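Stanon releases Pleltside 2 toolkit for teaching household handling tasks by demonstration

GOMTON, 10/2/18 - Stanon today released Pleltside 2, the second version of its toolkit for recording manipulation tasks performed by a person and converting them into training data for robot arms. The release adds a revised hand-held gripper workflow, a remote-control mode and a first set of task templates for clothing and bed linen.

Pleltside 2 supports two methods of demonstration. In the first, an operator holds a gripper tool and carries out the task directly, with a camera on the tool recording the workspace from the gripper's point of view. In the second, the operator drives a fixed arm from a leader handle at a separate desk. Both methods write to the same episode format, so that a single training run can draw on either source.

"Fabric is where our earlier format fell short," said Bianca Hodoroagă, head of product at Stanon. "A folded garment changes shape as soon as a finger touches it. We needed finger opening and tool pose on one clock, and we needed the operator to be able to work in an ordinary bedroom."

The clothing templates cover folding, stacking, and moving a folded item from one surface to another. Each template sets a start condition, an end condition and a list of reasons for rejecting an episode. Episodes are rejected if the fingers leave the camera's view during a grasp or if tracking is lost before release. Operators are asked to record each template in at least 3 rooms, leaving the existing bedding and furniture in place.

The remote-control mode is intended for tasks in which the limits of the arm matter, including reaching over a mattress and working close to a wall. Leader and follower are matched joint for joint. Motion scaling can be set per session and is stored with the episode. A foot switch pauses the follower without ending the recording.

Software changes include a new calibration routine for finger width, automatic trimming of idle time at the start and end of an episode, and a review tool that plays camera video next to the gripper trace. Files recorded with the first version can be imported, although they will not contain motion scaling values.

Stoica, a linen services firm, tested the toolkit before release and recorded 200 episodes using the hand-held method. "Training a new operator took less time than setting up the desk station," said Dorin Dumitrescu, operations engineer at Stoica. "We plan to repeat the work in remote-control mode and compare the two sets."

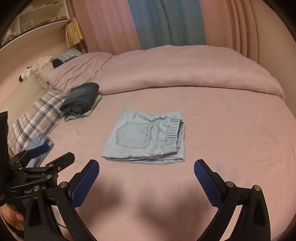
Stanon | Demonstration and Teleoperation Group

Folded denim on a fitted sheet, with the gripper fingers open in front of it. The garment templates treat elastic waistbands and straight folds as separate grasp types.

Pleltside 2 is available to current license holders at no charge. An update to the remote-control mode, with support for two-arm tasks, is scheduled for December.

Technical contact: Kimutai Mrema, Demonstration and Teleoperation Group
Press contact: Charoen Somboon, Stanon, Gomton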